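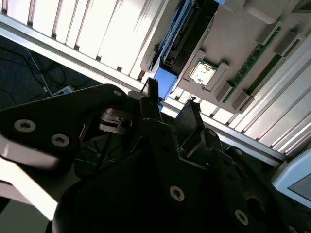
Lalbridge Desktop 2: sale and rent records for small condo buildings

I'm Hsin-yi Poon, and I wrote the first Lalbridge for my own building after a neighbour sold her place and we all spent a month arguing over what it meant for the rest of us. Was it the floor? The parking stall? The awful green kitchen? We had every number we needed, but they were in three binders and somebody's email.

So that's what Lalbridge does. You type in each unit once (size, floor, view, storage, fees) and then add sales and leases as they happen. Pick any unit and it lines up the closest matches in the building, with the price per square foot beside each one. You can print the whole thing on one page, and I'm really proud of that page!

What you get

One licence for one building, up to 200 units
Sale, lease and monthly fee history for every unit
Side-by-side comparison, with renovations noted
Import from a spreadsheet (messy ones are okay, it asks you about the odd rows)
Email help from me or Selamawit Bogale, and she's faster than I am

Price: $372 plus tax, paid once. You can try it for 60 days first, with nothing locked.

It all lives on your own computer, so keep a copy of the data folder on a second drive. Go to File, then Back Up Building, and choose where it goes. I do mine whenever a sale closes.
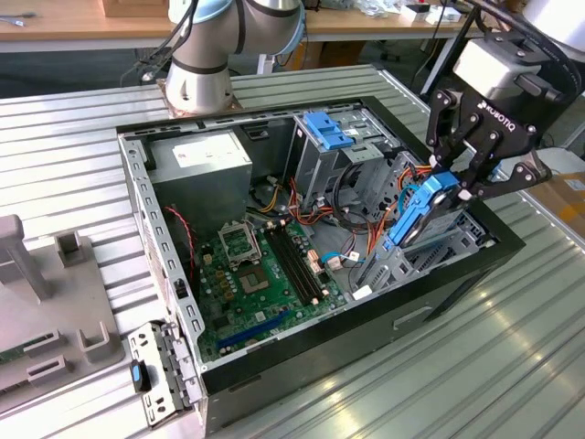
Desktop case with the side panel off and a hard drive in a blue caddy.

New in version 2, released 7 May 2018

Leases can now overlap by a few days, which a lot of you asked for. Parking stalls can be sold separately from the unit. Fees show in the colour you choose, and yes, grey is finally on the list. The Jemal report layout is still there if you liked the old look.

Please don't use it in place of a proper appraisal. Your bank won't take it, and I wouldn't either. It's for owners and landlords who want to walk into that conversation knowing their own building.

If you have version 1, the upgrade is free until the end of September. Use the same key.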